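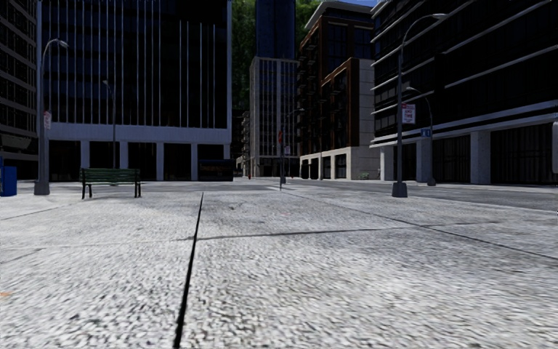

仿真里走得通的路线，换一种地面纹理就走不通了，这种情况赛前应当说清楚，报名说明会上有人这样提出。组织方已将该意见写入新版规则：地面纹理、板缝明暗和日照方向均列为可变参数，公开场景与评测场景各用一套取值，取值范围随规则一并公布。

# Lovora 学生街区导航赛公布仿真赛道及评测办法

Lovora 学生街区导航赛今日发布仿真阶段的赛道文件、接口文档和评分脚本。仿真阶段由 Rinell 学院机器人社承办，仿真环境由 Plerkov 提供，共有6支学生队伍完成注册。评测定于8月进行，实车阶段的安排另行公布。

## 赛道

仿真阶段使用一张城市街区地图，代号 Escobar。地图由浅灰色混凝土铺面、沥青车道及两侧建筑组成，铺面上设有长椅、路灯等固定物。车辆须在铺面区域内行驶，起点、途经点和终点以平面坐标下发。

铺面板缝只作为视觉要素建模，不产生高差，车轮经过时不会受到附加冲击。在前置摄像头画面中，近处的深色板缝与窄沟、线缆或路缘阴影的灰度接近，仅凭亮度阈值划分可通行区域的程序容易误停。建议各队在提交前用仿真器自带的深度真值核对分割结果。深度真值只在公开场景中开放，评测时关闭。

路灯灯杆与底座分别设有碰撞体，底座的碰撞体大于灯杆。以灯杆直径估算避让距离的程序会在底座处发生接触，该接触按碰撞计。长椅的碰撞体沿外轮廓整体封闭，座面以下不可穿行。消火栓、标志牌立杆同样设有碰撞体。

建筑立面大量采用深色玻璃和细条状构件。玻璃面的反射在公开场景中关闭，在评测场景中开启。依赖立面竖向线条做视觉定位的队伍，应考虑重复纹理造成的误匹配。赛道文件内附有特征点分布图，可供参考。

## 车辆模型

各队统一使用组织方下发的四轮差速底盘模型，不得修改质量、轮距和电机参数。传感器配置如下：

- 前置彩色摄像头，输出频率30赫兹，内参固定，畸变系数随模型文件给出；
- 单线激光雷达，安装于底盘前部，扫描平面与地面平行；
- 惯性测量单元与轮速计，均叠加噪声，噪声模型公开；
- 不提供卫星定位，不提供地图真值位姿。

激光雷达扫描平面低于长椅座面，回波只来自椅腿。将椅腿之间的空隙判断为通道，是试运行阶段较常见的失败原因。规则不限制各队采用何种方法处理这一问题，既可以由视觉检测补充障碍边界，也可以在代价地图中对成对的细小障碍做膨胀合并。

速度指令经由统一接口发送。指令中断超过接口文档规定的时限后，底盘自动制动，计时不停。

## 评测办法

每支队伍提交一个容器镜像，由评测服务器离线运行，运行期间不开放网络。每份镜像执行30组任务，各组任务的起点朝向、途经点顺序、日照方向和地面纹理由随机种子决定。全部队伍使用同一份种子列表，列表在评测结束后公开。

单次任务限时600秒。到达终点并完成全部途经点的，按用时和路径长度计分；未完成的，按已通过的途经点计分，不计用时分。碰撞按次扣分，连续接触同一物体算作一次。车辆驶入沥青车道的，该次任务即告终止，已得途经点分保留。

评分脚本与评测服务器所用版本一致，各队可在本地复现除随机种子以外的全部流程。脚本输出三类日志：位姿轨迹、接触事件和指令时序。队伍对成绩有异议时，应以日志中的时间戳为准提出，附带相应任务编号。未附编号的申诉不予受理。

## 试运行情况

赛道文件发布前，承办方用一套基线程序完成了内部试运行。基线程序采用激光雷达局部代价地图加纯跟踪控制，不含任何学习模块，源代码与赛道文件同时发布，可以直接作为起步工程使用。

试运行暴露出两处问题，均已修正。其一，摄像头时间戳与仿真时钟之间存在固定偏移，导致融合定位在转弯时产生横向误差，新版接口已改为统一使用仿真时钟。其二，部分灯杆的碰撞体在低帧率下会被高速车辆穿过，现已启用连续碰撞检测。使用旧版赛道文件调试过的队伍需要重新生成缓存，否则仍会加载旧碰撞体。

基线程序尚不能稳定完成带有长椅绕行的任务。承办方保留这一缺陷，不再更新基线的规划部分，后续只修复影响编译和运行的错误。

## 课程衔接

Rinell 学院的移动机器人选修课将 Escobar 地图用作课程作业环境。选课学生可以用参赛镜像代替期末作业，但须另交一份技术报告，说明坐标系定义、传感器标定方法、失败任务的复盘过程及所用第三方代码的许可情况。报告中的轨迹图须由评分脚本日志生成，不接受屏幕截图。

社团每周开放机房供注册队伍调试，配有与评测服务器相同型号的显卡。自带设备的队伍应先运行赛道包中的自检程序，确认渲染后端与评测环境一致。软件渲染模式下阴影边缘与硬件渲染存在差异，据此调出的分割阈值可能不适用。

## 文件获取

赛道文件、底盘模型、接口文档、基线源代码和评分脚本已上传至各队的注册页面，凭队伍账号下载。规则勘误在同一页面发布，以版本号较大者为准。镜像提交入口将于8月开放，入口开放期间可重复提交，服务器只保留最后一次提交的镜像。

## 关于 Lovora 学生街区导航赛

Lovora 学生街区导航赛面向在校学生，内容为低速轮式机器人在城市人行区域的自主导航，分仿真与实车两个阶段。仿真阶段成绩用于确定实车阶段的出场顺序，不计入最终总分。

媒体及院校咨询请通过赛事注册页面的联系表单提交，并在标题中注明“仿真阶段”。

（完）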